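Guest Room Questions -- Eglītis House

How do I call the front desk?
Pick up the handset and dial 20. The desk answers at any hour. Outside calls need a 2 first.

Can I plug in my own kettle?
No. Kettles are in the pantry on each floor -- help yourself.

Is there a charge for local calls?
No. Calls abroad are added to your bill.

Can I move the furniture?
Please leave the bed and wardrobe in place. Bedside tables may be shifted a little, but watch the cords. The round wooden table has a raised rim, so glasses and keys can sit on it next to the desk phone, whose coiled cord trails over the edge toward the wall. If you need more surface, ask us for a folding stand -- we keep a few downstairs.
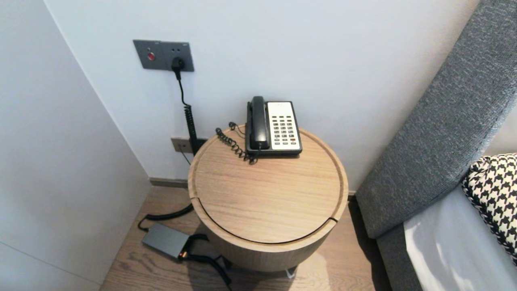
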